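Home | Issues | Authors | Search

3.2 Student collection sessions

The course project was given to students of the second year at the Woseck campus, who worked in teams of 3. Most of them had no earlier contact with manipulation research, and for this reason we decided that the demonstrations should be recorded with a hand-held gripper. A student can learn to hold the tool and close its fingers in a short time, while our earlier course, which used a teleoperated arm, needed almost the whole of January only for training. The full teaching plan of that earlier course is given in Bundgaard's report and we do not repeat it.

Each team received one tidying task and a sheet with the start and end condition of the objects. The teams had to write their own protocol before the first recording. We asked them to fix the order of movements, but we left free the height of the hand and the speed. Gunnlaugur Bundgaard supervised the sessions and checked the protocols - in two cases he returned them, as the end condition could not be judged by another person.

The recordings were made in a large room furnished with household items, so that the background would change from one demonstration to the next. Several teams were active in the room at the same time. We did not try to keep other people out of the view, and faces were pixelated before the data was used in class.
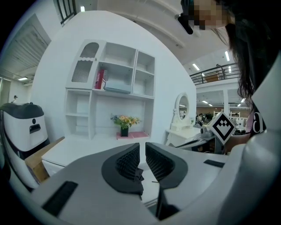
Figure 3. View from the hand-held gripper during a student session. The two black fingers have ribbed grip pads; the square marker is mounted on the tool to their right. Behind them, a shelving unit on the curved white wall and a bouquet on the cabinet.

As Figure 3 shows, the body of the tool takes a large part of the view. The students found this disturbing at first, and one team proposed to crop the lower half. We advised against it. The fingers should stay visible in every recording, as the distance between them is part of the action that the policy must learn. The team accepted this after a comparison with cropped data, which they present in their own project report.

At the end of the course the teams had delivered 500 demonstrations, and roughly 30 of them were rejected in the review. The most frequent fault was a start position that did not agree with the sheet. A second fault was a too fast turn of the wrist, which made the pictures blurred. Both faults became less frequent when the students reviewed the recordings of another team before they made new ones, and we have kept this exchange as a fixed part of the course.

3.3 Evaluation of the student policies

Every team trained one policy with the same settings and tested it on the arm in the Forton laboratory. The test was graded by 2 persons, who did not know which team had made the policy. We did not give points for success only. A team could also obtain a good mark with a weak policy, if the written analysis explained the failures and connected them with the recorded data.

Related items
Eskildsen workshop notes: peer review of recorded demonstrations
Writing task sheets for beginners in robot learning
The Brestbridge student robotics course: first results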